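3.2 Label reading and stain recall

Participants in the Rutherford kitchens kept a paper label with each prepared food for the length of a shift. We asked 32 kitchen workers to recall what they had last cut on a given surface, first without the label and then with it. Recall without the label was poor after a break, which agrees with the interviews collected by Shboul and Kiani in May.

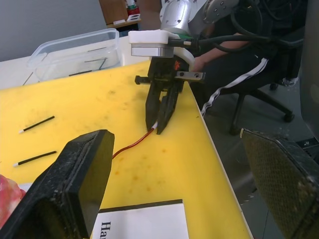
Cleaning habits varied more between kitchens than between workers. Some sites washed surfaces after every task, others only at the change of shift. Stains were a weak guide to recent use – faint orange and brown marks on a yellow surface can outlast many washes, and workers read them with more confidence than they should. Printed labels did better, provided the lettering was large and bold.

Workers at the Parnimico site also wrote the time of preparation by hand. Grimshaw coded these entries and found that most were left blank late in the shift.

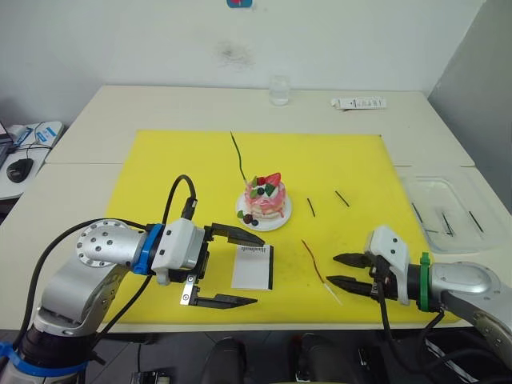

Figure 2. Label and work surface.

The blank entries were not spread evenly. They clustered in the last two hours, when staff were closing stations and preparing for the next day. We therefore treat late entries as missing in the analysis that follows.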